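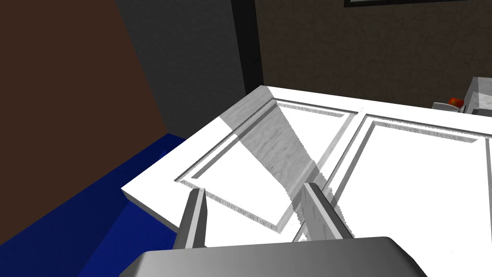

Keep the Old Doors

I love a paneled door, and I will talk about them to anyone who sits still! When we moved to Karville, the kitchen had 40 cabinet doors, all older than me, and everyone told us to rip them out. A new set was quoted at $1,539. We spent $97 on paint and hinges and kept every one.

What I like is the way a paneled door changes through the day. A flat slab looks the same at breakfast and at dinner. Give it a rail and a sunken field and you get little lines of shadow that move as the sun does (mine are best at 4 in the afternoon, with the kettle on). My neighbor Vanderleia Godoy has the same doors in dark green, and they look wonderful.

So before you order new ones, take one off, wash it, and live with it for a week or two.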